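Clean the Table First

By Siiri Grigaitė
January 10, 2024

I have a confession to make about the arm at the end of our bench. For the whole of October I was sure it needed a new gripper. I had the quote open in a tab. I'd already told Majdi Sfeir, who signs for these things, that he should brace himself, and he'd made the face he makes.

The trouble was misses. We give the arm an ordinary tabletop of stuff, toys and kitchen things mostly, and ask it to pick them up. It had been fine all summer and then it started closing its fingers a little to one side of everything. Not wildly off! Just enough to nudge a thing away and then grab air. So of course I looked at the fingers. I swapped the pads, I checked the screws, I ran the open-close routine until everyone in the room hated me.

Kasun Dissanayake came by, watched two picks, and put his thumb on the wrist camera. It wiggled. Hardly at all, but it wiggled. One of the two screws holding the bracket had backed out, and every time the arm swung, the camera settled somewhere slightly new. He tightened it, we redid the calibration, and by lunch the misses were mostly gone. I closed the tab.

So here's my opinion, and I'll stand by it even though it's a boring one: we spend far too much on parts and far too little on the dull quarter hour before the first run. I've now worked in three labs, and in all of them there was money for a new gripper and no time on the schedule for a hex key. At Graltura, where I was before this, we had a cabinet of spare motors and exactly one person who knew where the calibration board was kept (he was on vacation a lot).

What do I mean by the dull quarter hour? Go around the base bolts. Follow each cable from the base to the wrist with your hand while the arm is powered down, and feel for the spot where it's getting stiff. Wipe the camera lens. Move the arm slowly to its home pose and see if it lands where it landed yesterday. Then set out the table, and please, set it out with things of different heights and finishes. We used to check ours with wooden blocks, all the same size, and the arm looked like a genius. Put a see-through cup in front of it and you find out a lot more.

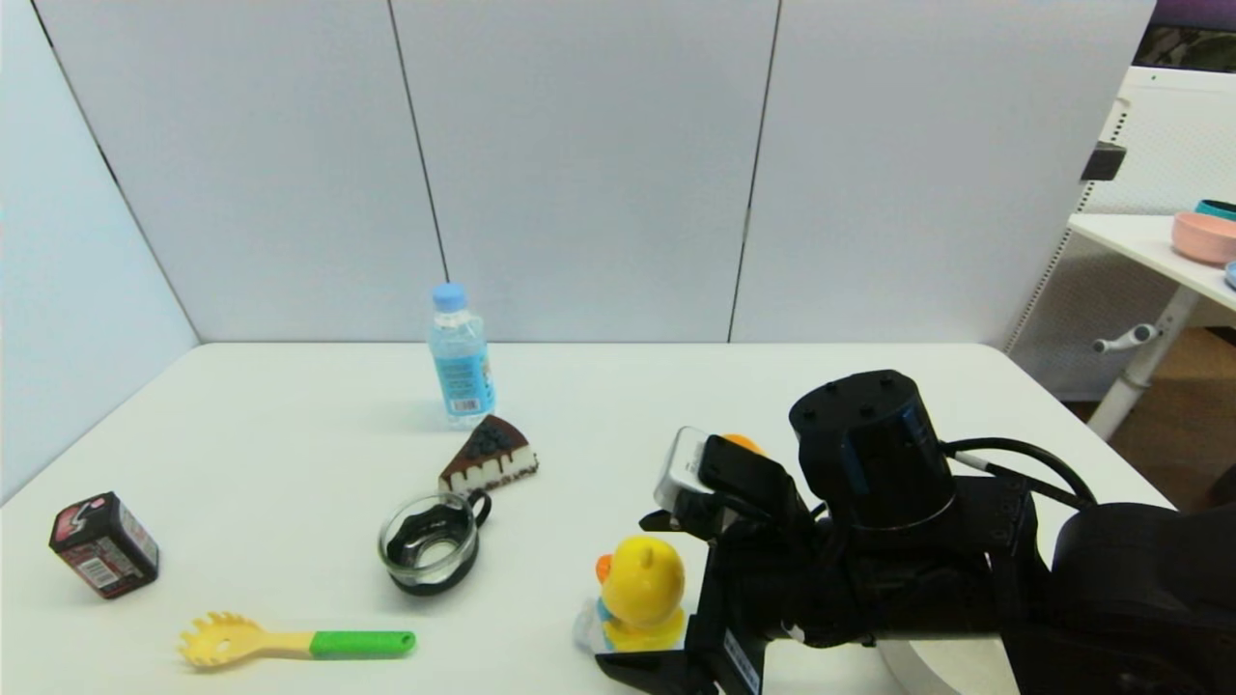

Our check table: bottle, cake, glass cup, pasta server, and the duck right beside the gripper.

Tín Đỗ thinks I've overcorrected. His line is that a well-built cell shouldn't need somebody fussing over it every morning, and that if a camera bracket works loose you should design a better bracket. I agree about the bracket! We're getting a better bracket. But we logged 3,000 picks last month, and I don't believe in a screw that stays put through that kind of shaking just because the drawing says it should. Tín says thread locker. Fine, thread locker too.

The fair complaint is time. Fifteen minutes a day adds up, and when a demo is coming it's the first thing people skip. I skipped it myself last week, I'll admit, and got away with it. Majdi has asked me to write the routine down on one page so that someone other than me can do it. I'm on the second draft and it's still two pages, mainly on account of the cables.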